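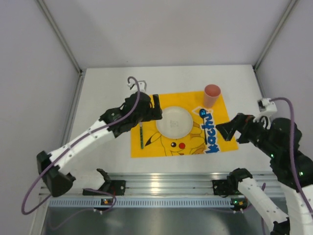 Wimton library starts table-setting hour for young children

Children in Wimton will be able to practice laying a table at a new weekly session in the town library, beginning in April.

The hour is meant for children from age 5 up to school lunch age and is free to library card holders. Each child gets a placemat, a plate, a cup and flatware, and sets a place from start to finish before sitting down to a snack. Places are limited to 12 children per session, and a parent or other adult has to stay in the building.

The library borrowed the idea from its branch in Haltach, where a similar hour has been running since the fall. Staff there began with plain white mats and moved to printed ones after parents said their children cared more about a mat with a character on it. A bright Pikachu placemat has been the one most often asked for, and Wimton has bought the same kind for its own set.

The setting taught to beginners is a simple one. The mat goes down first and the plate goes near the middle of it. One utensil is laid on the left and the spoon on the right, both straight up and down. The cup stands behind the spoon, toward the far side of the mat. Napkins are added later, when the children are used to the rest.

Pieces in the set do not match, and the library says that is fine. An off-white plate can go with a blue spoon and a pink cup. Children who would like to use their own cup or spoon from home may bring it, as long as it has a name on it. Glass and sharp knives are not allowed.

The sessions will be held in the activity room on the ground floor, next to the picture books. Doors open at 2 p.m. and the snack is served in the second half of the hour. Fruit and crackers are planned for the first month. Parents should list any food allergies on the sign-up form.

Children wash their own dishes at the low sink at the end, and the mats are wiped down and stacked for the next group.

Sign-up sheets are at the front desk. Families who miss out on a place can put their names on a waiting list, and the library will add a second group if the list is long enough to fill one. The Haltach session still has 2 places open and takes children from Wimton as well.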